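Ticket: Lab floor / Station rules / Glass on the bimanual table
Opened by: Mitiku Mekonnen
Assigned to: Kirstin Kerr
Priority: normal
Status: closed, with one point open

Mitiku Mekonnen, Wednesday 9:20
I open this ticket for the flower task on the table with the two arms. The station rules from Prandel say in point 4 that "fragile items shall be fixed or replaced by a safe copy." We have three glass vases and tulips, and the vases are not fixed. I would like to know if point 4 forbids this task or if we may continue with a written exception. I did not find the answer in the Kasidau handbook. I looked also in the old tickets. 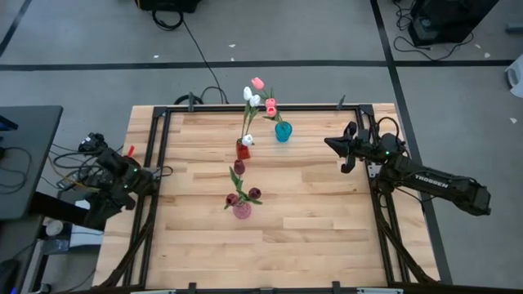 My second question is about the start position. The rule sheet says each arm must start "clear of objects," but it gives no distance. Wycliffe uses one hand width, and I use what looks good to me. Two operators should not have two rules.

Kirstin Kerr, Wednesday 10:05
Thank you, it is a fair question. Point 4 was written for the Aitken cell, where the arms are much faster. For the small arms I accept glass under these conditions:
- Speed limit at 20 percent for any move near a vase.
- Gripper force on the low profile.
- No person reaches over the front rail while the arms are enabled.
- Eye protection for everyone at the station, also for visitors.
For the distance, please use 130 mm from gripper tip to nearest glass at the start of each episode. Measure it with the gauge block, not by eye.

Mitiku Mekonnen, Wednesday 11:40
The speed limit is set and I checked it on both arms. Now I have a problem with the second condition. When I load the low force profile, the left arm takes it but the right arm returns to the default after each restart. The message in the log is "profile not found, using default." I repeated it after a full power off, same result.

Wycliffe Mutiso, Wednesday 11:52
I had this in August on the Zimby station. The profile name is case sensitive on one controller and not on the other. Please compare the two config files letter by letter.

Mitiku Mekonnen, Wednesday 12:15
Confirmed. One file had a capital letter in the name. After the correction both arms keep the profile. I made 10 restarts to be sure.

A further point, about loose flowers. The rule sheet speaks only of objects that stand. With stems lying on the table, what is "clear"? I attach the wrist view.
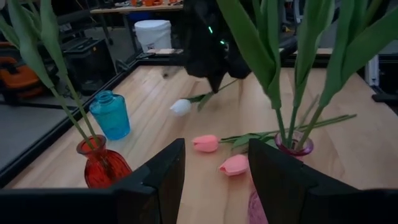

Attachment 1: Wrist view, fingers open, pink tulip blooms lying close to the gripper.

Kirstin Kerr, Wednesday 13:30
For soft items there is no minimum distance. The limit counts for glass only. But please look at the leaves: a long leaf can pull a vase if the finger closes on it. I propose this text for the sheet: "Before closing the gripper, the operator checks that no leaf or stem between the fingers is also in a vase." Melina, do you agree?

Melina Lazaridis, Wednesday 13:48
I agree, with one addition. From the wrist camera the operator often cannot judge what is behind the finger. The check should be done with the table camera too.
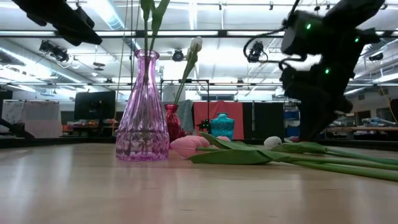

Attachment 2: Table camera. Vases at left and center, loose tulips at right under the arm.

Mitiku Mekonnen, Wednesday 14:10
I added the sentence from Melina. The new text is in the rule sheet, revision 36, and a printed copy will go to the station. I kept the old point 4 for the Aitken cell and made a new point 4b for the small arms, so the numbers of the other points do not change.

Kirstin Kerr, Wednesday 14:25
Approved. Please close the ticket. The point about a spare vase set in plastic stays open with Evander Rutherford, who will ask purchasing for a price.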